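Tidying by Basket: Our Report on the Shelf Corner
Memstead course, student project, Aug 27, 2022

Our group wanted to know whether a small room stays neater when everything in it has to travel by basket. We started back in January with 35 loose things, mostly toys and play food, and one open shelf against the wall. The rule was simple enough -- whatever you pick up goes in a basket first, and only then into a cubby. We kept at it for 12 weeks, and I have to say we grew very fond of that corner along the way!

The cubbies were harder to use well than we expected. With three columns and no doors, everything shows, and so we kept moving the small things up to the middle where they were easy to spot.

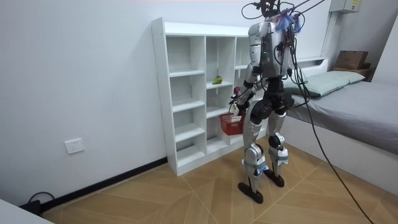 We also argued (in a friendly way) over where a basket ought to live between rounds. The low compartments won in the end, as they were nearly always the emptiest, and a handle is easy to grab down there. If we did it again we would ask for about six more weeks and a second shelf, and we would label the cubbies from the very first day.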